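Print this page | E-mail this page

Bin Clearing at Kartha: Your Questions, Such As They Are

We get the same letters often enough that it seemed kinder to answer them in one place. Answers are by Mitra Shojaei, with corrections by Segundo Correa, who reads everything twice.

What is the project, in one breath?

A robot arm learns to pick household odds and ends out of a metal bin by trying, failing and keeping score. The method is called Kartha. It means nothing. The good names were taken.

Doesn't every lab have one of those?

Yes. Ours differs in what it does after a miss. Most learners treat a failed grasp as a zero and move on. Kartha looks at how the object shifted when it was bumped and uses that to choose the next attempt. A hairbrush that rolls has told you something about hairbrushes, if you were paying attention.

So it fails on purpose?

No, it fails sincerely. We did try a version that nudged things deliberately before grasping, and it became very fond of nudging. Segundo let it run over lunch one Sunday and came back to a robot that had rearranged the bin all afternoon without lifting a thing. That version has been retired.

How good is it?

After 4 hours of practice it picks up a new object on the first try 50 percent of the time. The same learner without the bump signal gets 40 percent. Ten points is a modest gain and we would like it to be larger. It did hold up when we repeated the whole business at our second site in Wutstead, where the lighting is awful.

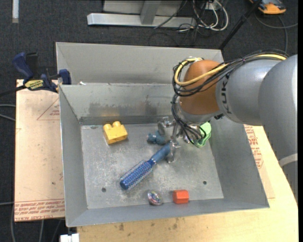
The gain is also uneven. Blocks hardly improve, as a block that gets bumped mostly just sits somewhere else. Long or round things improve the most. Anything with a handle used to be a coin toss, and the learner now goes for the handle more often than the other end, though we never told it what a handle was.

Do you choose the objects?

We did at first, and we chose flattering ones. Now they come out of a box that Futport sends us, and whoever is on shift tips in whatever is on top. Small plastic things turn up more than we'd like.

Why use a big industrial arm on toys?

It was here already. It also repeats a motion very faithfully, so when a grasp goes wrong we can blame the learner with a clear conscience. We have had good talks with people running the method on smaller, cheaper arms, and their numbers drop some. Their budgets look healthier than ours.

What is it bad at?

Shiny things. The depth sensing gets confused by anything reflective, and the learner then reaches with great confidence for a spot where nothing is. Objects pressed up against a wall are also trouble – the fingers need room on both sides, and a wall doesn't give any. We compared against the Fluvberg planner on wall cases and lost. It's in the paper, in a table, in a normal font size.

Can I have the data?

The grasp logs, yes. Write to us and say which site you want. The video takes longer, as it lives on a drive that only Segundo can find.

Will it do my dishes?

It has never met a dish. Ask again in January.

Comments (3)

plainjane_k: Did you try letting it remember bumps from earlier trials, or only the last one?

M. Shojaei: Last one only. We tried keeping 10 and it got slower with no gain I could defend.

torquewrench: Appreciate that you printed the wall results. Would like to see the per-object numbers too, especially for blocks.

Related items

Grasping Near Walls: Notes on a Loss
Setting Up the Wutstead Cell
Why We Stopped Nudging
Kartha Grasp Logs: How to Read Them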